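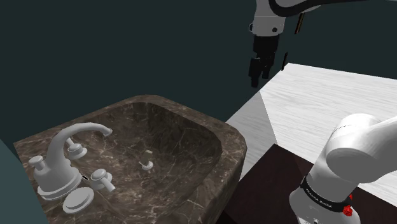

Brown marble sink, pale veins, broad rim on the left.

September 7, 2020

Sealer notes, continued from the page with the coffee ring on it. The coffee ring is on the paper and on sample 3, and only one of those was planned.

Tralemar want an answer on whether their brown marble should go out sealed, and with what. Filippos Margaritis has promised them "a clear recommendation," which is brave of him considering he hasn't asked me for one. Two products on the bench: the Wedico solvent-based one we've always used and the Atum water-based one that smells like nothing at all. I spilled some and only found it with my elbow.

Offcuts came from Nazari, all one slab, honed on one face and polished on the other. I cut six pieces, wiped them with acetone and left them on the rack overnight. Two with Wedico, two with Atum, two bare. Drops on each: water, olive oil, black coffee, red wine, lemon juice. Everything sat for 35 minutes under upturned glasses, then blotted and rinsed.

Water: darkened the bare honed faces right away, faded by lunch. Beaded on all the sealed ones.

Oil: bare honed is a mess, dark round spot with a halo. Wedico left a faint spot you have to tilt the piece to find. Atum slightly worse on one piece and clean on the other, so I probably wiped one of them unevenly. Would like to blame the product.

Coffee and wine: hard to judge on brown stone. This is the great selling point of brown stone. The only place I can see anything is where the drop crossed a pale vein, and there the bare one has gone a sort of weak tea color.

Lemon: etched everything, sealed or bare, dull spot on every polished face. Same result as in January, same result as every year. Sealer slows down staining and does nothing about acid eating the surface. I've now written this sentence in three notebooks and would like it put on the invoice in large type.

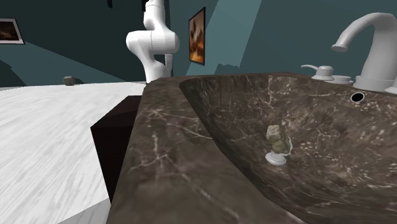
Basin side of the sink. Rough beige piece on its round white base, sitting inside.

Poultice for the oil spots: baking soda and acetone mixed to peanut butter, plastic film over it, taped down, a few pinholes. First round lifted maybe half of the stain on the bare piece. Second round is on now. Aliki Konstantinidis says flour works just as well as baking soda and cleans up easier. She may be right, but last time we used flour we got mice.

Costs: the 667 on the Wedico bill is for the full case and includes shipping. I'd been dividing it wrong and telling people it was expensive. It still is, less so.

Where I am so far: Wedico on honed, either one on polished, and a care sheet that says no vinegar, no lemon, no bathroom cleaner with a picture of a lemon. I'm not calling it a clear recommendation until the Atum oil test is repeated with a fresh cloth.

To do
- cut two more honed pieces, same slab
- redo oil on Atum, longer dwell this time
- take the poultice off before it sets like the last one
- ask Nazari if the slab came resin filled, could explain the polished side
- new olive oil for the kitchen, I used theirs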